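Sealing marble in a working kitchen

The technical lead at Bratico, a stone restoration firm in Dovside, spends most of the year on countertops and bathroom walls. We spoke in August about sealers, etching and what owners get wrong.

"A sealer slows absorption," the technician said. "It does nothing about acid. Lemon juice reacts with the calcite whether the surface is sealed or bare."

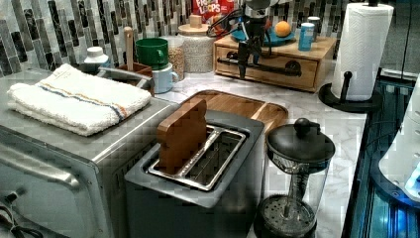

How often should a marble counter be resealed?

When a drop of water left for ten minutes darkens the stone. The calendar is a poor guide.

Bratico applies 2 thin coats of an impregnator made by Erkano and wipes off all residue before it hardens. Bathroom walls get the same product, with extra attention to drilled holes, where moisture can travel behind the face.

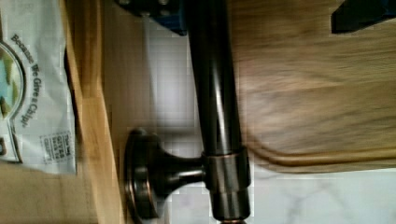 Bar mount on a marble wall.

"Most dark halos around fixtures start at the fixing hole," the technician said. "The sealant bead has failed and the stone is drinking from the back."

Etch marks are handled mechanically. On a honed surface the crew may start as coarse as 200 grit, then work finer until the sheen matches. 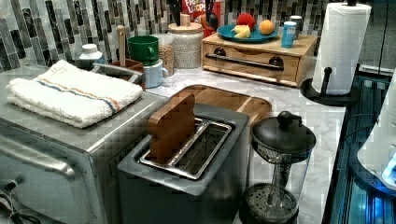 What should owners clean with?

A neutral stone soap and a damp cloth, followed by a dry one. Vinegar and bathroom descalers will dull the polish.

The firm also keeps offcuts from Rusnák, a local stone yard, for testing. 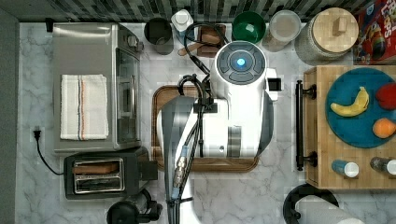
Each offcut is sealed on one half only, stained with coffee and oil, and left overnight. Oil is the harder test. It moves slowly, and a poultice can need up to 2 days to draw it out. The technician repeats the poultice if a shadow remains, and reseals only after the stone has dried completely.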